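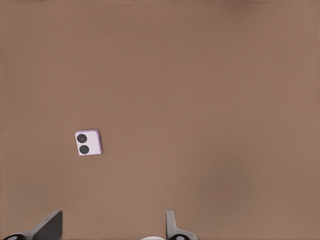

Equipment Planning for the Coming Year: Where the Budget Stands

Readers of this blog have asked how the automation laboratory at Skotville intends to spend its equipment allocation. The plan was settled in June, and I set it out below in my capacity as its author. The views are my own; the totals have been approved.

The allocation for small manipulation equipment is $1,658. It does not cover an arm. The arm is carried under the capital plan, which Amerley Antwi administers, and no purchase will be made from that plan until simulation work has reached the stage agreed with her office.

For the present, therefore, the work is done in simulation: a plain brown tabletop, an open two-finger gripper and one small square block. Students may find this modest. It is adequate for comparing approach angles and finger openings, and those comparisons will determine which fingers we order.

The approved lines are as follows.

Replacement fingers, two sets, from Opoku: $457. Elis Phillips asked that the second set be narrower than the first, and the order has been amended.

Test blocks and trays: $200. Blocks will be bought in a single size. A request for mixed sizes was considered and deferred.

Workstation memory and storage: $640. The quotation from Stalevine was accepted after a revised delivery charge was received.

Table surface and mounting plate: $331. The surface is to be matte and without pattern, in keeping with the simulated one.

Fasteners and cable ties: $30.

These lines exhaust the allocation. There is no contingency, and requests arriving after the order is placed will be held for the next cycle. I had argued for a reserve and was not successful.

One matter remains open. Porkivness has offered a service agreement covering the gripper for its first year of use. The terms are reasonable, but the agreement would begin on signature, and we have no gripper on the bench to be serviced. I have asked whether the start date may be tied to delivery. If the answer is favorable, the cost will be proposed under the capital plan.

Staff who wish to see the quotations may request them from me in writing. Questions about the arm should be addressed to Amerley Antwi's office.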